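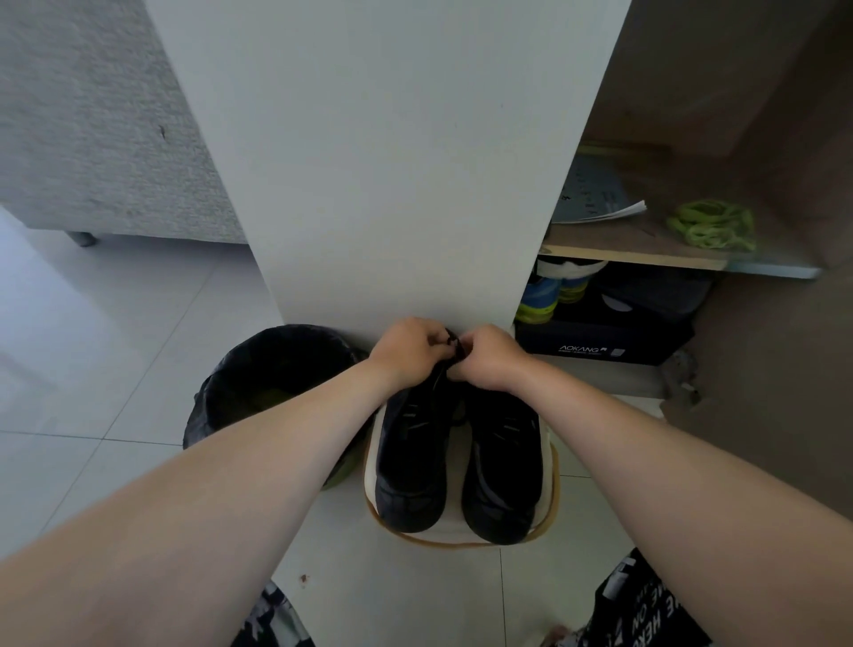
Black sneakers on the tray, laces in hand.

Swollen feet and hands at 32 weeks, when do I call?
Posted by Bronwyn Ormsby in Pregnancy, third trimester

Hi all, first baby here and I'm a worrier. My ankles have been puffy since October but this past week my rings stopped fitting too, and my shoes feel a size too small by dinner. My blood pressure at the last visit was fine (my midwife at the De Smet clinic didn't seem bothered at all). Next appointment is 6 days out. I've got a home cuff, a Garkivik, but I don't really trust it, I got two very different readings in a row last night! Is this just normal late pregnancy stuff or should I be calling someone? Also any tips for getting through a work day on my feet would be great.

Mieke Van Dijk
Please call, don't wait for the visit. Puffy ankles at the end of the day are really common, but hands or face swelling that comes on over a few days is something they want to know about, even if your last reading was fine. They'll probably check your blood pressure and test your urine for protein. If you get a bad headache that won't quit, spots in your vision, pain up under your ribs or trouble breathing, go in right away, middle of the night or not. Same if just one leg swells up and hurts.
For the cuff, sit with your back supported and feet flat for five minutes first, arm resting at heart level, and don't talk. I was getting silly numbers until I quit chatting to my husband through it. Take it along and have them compare it to theirs.

Stijn Visser
my wife had this with both kids, totally fine. drink water

Teun Brouwer
Agree with Mieke on calling. On the work part, I wore compression socks through my wife's whole pregnancy in solidarity (long story) and she swore by hers, on before she got out of bed. Feet up at lunch, and she went up half a size in shoes and never went back down.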